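给工作台添一只机械臂:下单前要算的账

家里或者小作坊想买一只桌面机械臂,用来擦台面、递零件、搬小盒子,预算表上往往只有一行:机械臂本体。等东西到了才发现要补的钱不少。下面这些是我们工作间去年十月开始添设备时记下来的,按花钱的先后排。

一、先写活,再看型号

拿一张纸,把打算交给机器的活写下来,每样写清楚:东西多重,从哪里拿到哪里,一天做几回。写不清楚的先划掉。我们最初列了一长串,划到最后剩下两样,一样是把分好的小件搬到托盘里,一样是收工后擦台面。型号按这两样来挑,比原先看中的那款小了一号。

最重的那件东西要连夹爪一起称。说明书上的负载一般是指手腕末端能带的重量,夹爪、转接板、线都算在里面。称完再留些余量,手臂伸直的时候最吃力。

二、台面要先量

机械臂底座要用螺丝或者夹具固定。台面太薄,夹紧了也会晃,手臂一快就跟着抖。用手掌在台边压一压,能感觉到弹,就要在下面加一块垫板或者加一根横撑,这笔钱写进预算。

台面颜色和反光也要看。手腕上带相机的,台面最好是哑光,浅灰、米白都行,亮面在灯下会出一片白斑,相机找不准东西。已经是亮面的,铺一张哑光垫子就够了,不用换台面。

伸展半径以外再留出40厘米,人从旁边过不用侧身。靠墙放的,量一下手臂往后转会不会碰墙,商家给的尺寸图多半只画了前面。

三、预算分3栏

第一栏是本体和控制器。第二栏是配件:夹爪、指垫、转接板、急停按钮、固定夹、线材。第三栏是以后每年要花的:指垫更换、抹布和刷头、润滑脂、软件续费(有的牌子收,有的不收)。

我们第二栏最后花了1,251元,比预想的高,多出来的主要是转接板。Runex的夹爪孔位和Kasano的手腕对不上,要另外买一块板。下单前问商家要两边的孔位图,打印出来叠在一起对着光看,对不上马上就能看出来。

二手的可以买,不过要让卖家通电走一遍全部关节,录下声音。Trefor Bowen替我们看过一台Doolan的旧机,第三关节转到底有沙沙声,后来没要。旧机的控制器还要问清楚能不能换备用电池,停产的型号配不到。

四、擦台面的活怎么估

擦台面看着简单,配件消耗得快。布要选边上锁过的,毛边容易卷进夹爪。夹爪的力不用调大,布叠厚一点,夹住就行。

走速度之前先慢速走一遍,确认手腕低下去的时候线不会蹭到台面。
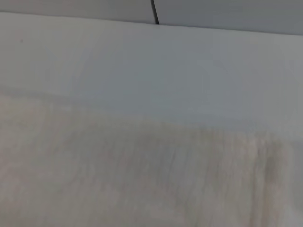
速度定下来以后,再估一天要用多少时间。按慢速来估,别用说明书上的最高速度,带着东西跑最高速度的机会很少。手腕相机在快速移动时拍的画面会糊,需要看清楚再动手的步骤,要在程序里加停顿,停顿的时间也要算进去。

清洁剂先试一小块,含酒精的会让有些指垫发硬。喷在布上,不要对着关节喷。

五、买之前问商家的几句话

坏了寄回去,来回运费谁出,修多久。

指垫和皮带单卖不卖,一次起卖几个。

急停是自带还是另配。

断电后手臂会不会往下掉,有没有抱闸。

软件停止更新以后,老版本还能不能装。

这几句最好用文字问,留着回复。Yevdokiia Romaniuk在Dreltside管采购,她的做法是把回复贴在报价单背面,过保的时候翻出来对一对,我们也照着做了。

六、分批买

钱不宽裕的,先买本体、一副夹爪和急停,把一样活跑顺了,再添相机和第二副夹爪。相机支架可以先借或者自己打印,角度定下来再买金属的。备用指垫第一次就多买一包,补货的运费常常比指垫还贵。

整套算完,再留一成左右不动,给没想到的线和螺丝。

更新于2026年3月29日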